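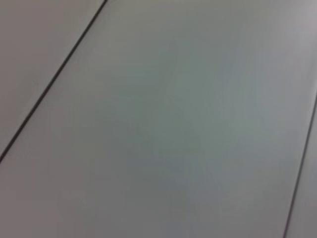
Wandov wrist camera kit, reviewed after 118 recorded episodes

I bought the Wandov kit to record teleoperated demonstrations for a small arm. The task was sorting cutlery into a tray, and the recordings went into a policy I train at home. The kit has a camera, a clamp bracket, a USB cable and a plain recording program.

Setup took one evening. The bracket is solid and has not shifted, which matters when every episode has to share the same viewpoint. The cable is too short. I added an extension and zip-tied it along the forearm.

Image quality is fair. Pale gray surfaces come out soft, and shaded areas show some blocky compression. Thin dark seams between panels still read clearly in most of the picture. For my policy that was enough, but anyone who needs fine texture should look at the Gilwood, which costs more and compresses less.

The software is the weak part. It starts recording on a foot pedal press, and it dropped frames in 14 episodes before I turned off the live preview. There is no button to discard a bad take – you delete the folder by hand. Zaid Chamoun posted a script on the Semwal forum that adds one, and I use it every session.

Export works with no fuss. Timestamps lined up with my joint logs.

Good bracket, passable camera, poor software. I would buy it again at this price, with a longer cable in the same order.

Updated 16 May 2026: firmware 2 fixes the preview problem.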